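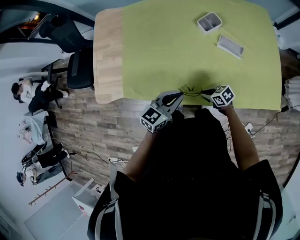

A thin dark cable at the near edge of the green cloth, with the divided box farther back.

The Drawer We Do Not Open

In every apartment where I have lived there was one drawer for cables, and I opened it only when I was already in a bad mood. Last September I moved to Zelville and carried that drawer with me, full, in a plastic bag. When I finally made a count, there were 204 cables and pieces of cable inside. I could name the use of perhaps half.

Ansel Begay repairs radios on Stakby Street, and he let me bring the bag to his shop one morning. His first advice was to stop pulling. A knot in a thin cable is usually a few loose loops which have closed around each other, and pulling makes them small and hard. He puts the knot down flat, opens it a little from the middle, and looks for an end. If after 10 minutes there is no end, he leaves it and drinks his coffee.

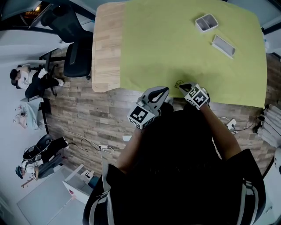 A cloth makes this work much easier, and I was slow to believe it. On bare wood a light cable slides away from you each time you touch it. On fabric it stays more or less where you leave it, and dark wire is simple to see against a bright color. The yellow-green cloth on this table covers nearly everything except a strip of light wood at the left, and even a small tangle near the front edge is easy to find on it. I now use an old flannel sheet at home. It is gray, so for my gray cables I turn to a yellow towel.

Then comes the question of where the cable should live. I tried glass jars, and also paper rolls, which my cat enjoyed. A box with two compartments has served me best — one side for what I use each week, the other for what I am still deciding about. The second side must not grow. When it is full, something has to leave.

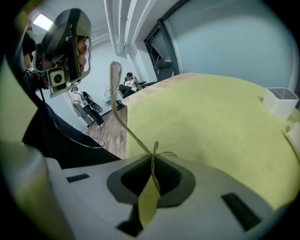

A small white box with a divided interior rests on the cloth.

For the coiling itself, Mr. Begay makes wide, loose circles and lets the cable choose its direction. He never winds it around his hand. I practiced this on my old headphone wires until my neighbor Senyo Bawa asked through the open door if I was knitting.

I kept 100 cables, and I know this is still too many. The drawer has batteries in it now.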